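Moving the render box off the desktop card
July 12, 2025

The machine under my desk has been crashing since December, always during long renders and never during anything short enough to be convenient to debug. I spent most of the winter blaming the driver. The fault was the power supply.

The old unit was rated at 680 watts, a odd number that should have made me suspicious when I bought it. Sustained draw at the wall stayed well inside that. The trouble was the transients: the graphics card pulls short spikes far above its average, and the supply read them as a fault and shut down. A plug-in meter updates too slowly to show any of this. The system log showed nothing either, beyond an unexpected restart with no error before it.

Things I tried first, in order: a clean driver install, a memory test left on overnight, a lower memory clock, new thermal paste. The paste brought temperatures down a little and had no effect on the crashes. Capping the card's power limit did stop them, at the cost of longer renders, and that was the first useful piece of evidence.
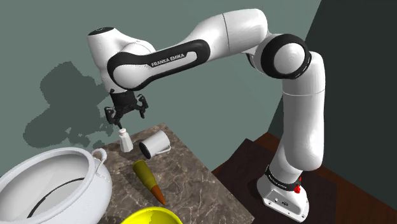
A render of a Franka Emika arm with its two-fingered gripper.

The replacement is a Zirnow 700. On paper that is only 20 watts more, which looks like a pointless upgrade. The rating on the box is the continuous figure, though, and the spec sheet lists peak tolerance separately. The Zirnow allows much larger excursions before its protection trips. I bought it used from a shop in Plavthorpe and tested it on an old board before letting it near anything I cared about.

Two notes on installation. Modular cables are not interchangeable between makers, even when the plugs fit, so every old cable came out with the old supply. I also ran 2 separate leads to the card in place of the single lead with a split end.

I have since run the card at full power through several overnight jobs without a restart. Fan noise is slightly worse at idle because the new unit has no zero-speed mode. I can hear it with the door closed, and I may move the case to the other side of the desk.

The power limit script is still in the startup folder, commented out. Next job is the backup drive, which has started taking a long time to spin up.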